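Plokside Hand-Held Gripper Kit: Gallery and Bench Notes

The Plokside is a two-finger hand-held gripper sold by Dranton for recording manual tasks that are later used to train robot arms. The operator holds the tool, carries out the task with it, and the camera on the tool records the work from the tool's own point of view. We have had a pair on loan from Dranton since September and have logged 154 sessions, nearly all of them on tabletop work.

This page covers the tidying and sorting set, in which household items are picked up from a table and put in their places. The set was recorded under ordinary room lighting with no fixtures and no markers on the objects. Items were left as they came: paper cups, bottles, jars, soft packs. The instruction sheet that Dranton supplies recommends a plain background for the first 400 recordings. We ignored this after the first afternoon and saw no difference in tracking that we could measure.

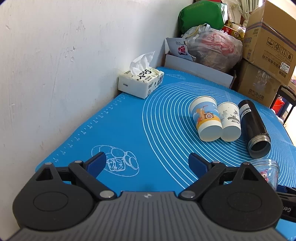

Fingers open over the baking mat, with two paper cups and a black thermos bottle lying to the right.

The linkage is the part of the kit we like best. Each finger is carried on a diagonal arm with metal pins at the joints, and the two sides move together. Play at the fingertips was low on delivery. It increased slightly on one unit over the loan period and was removed by retightening the main pins, a five-minute job with the supplied key. Dranton gives a check interval of 2000 cycles. We would halve that for heavy use.

The finger pads are dark blue and can be replaced without removing the arms. Grip on paper cups is good if the operator closes slowly. A fast close will crush the wall of an empty cup, and the recording is then of little use. Glossy cylinders are harder. A bottle lying on its side tends to roll away from whichever pad touches first, so we trained operators to come in square to its long axis and close at the middle of the body. On a silicone mat the bottle rolls less than on bare laminate.

Printed mats deserve a note. Rings, rulers and outline drawings give the tracking software plenty of fixed detail to work with, and sessions on a patterned mat recovered faster after quick wrist turns than sessions on a plain white table. A mat that shifts during the recording cancels the benefit. Tape the corners.

Export is handled by Jalta, the desktop program included in the price. It trims, labels and checks each recording, and rejects any in which tracking was lost. On our set the rejection rate was low enough that we stopped reviewing by hand. The labeling screen is slow with long files and has no undo. Dranton says an undo is planned.

The closest alternative we have used is the Lindqvist hand tool, which is lighter and has a wider opening but needs an external tracking unit. For work at a single fixed bench the Lindqvist is the better buy. For moving between rooms, the Plokside takes less time to set up.

Kit contents: two grippers, spare pads, key, charging cable, Jalta license for one computer. Loan units are returned to Dranton at the end of the trial and are not for sale.

Comments (4)

benchrat: Do the pads leave marks on white paper cups? Ours did on an older unit.

tmk_lab: Slight marks for the first few days, then none. Wipe them before first use.

overhand: Can Jalta batch export yet? I have 800 files waiting and am doing them one at a time.

tmk_lab: Yes, under File, but only if all of them share the same task label.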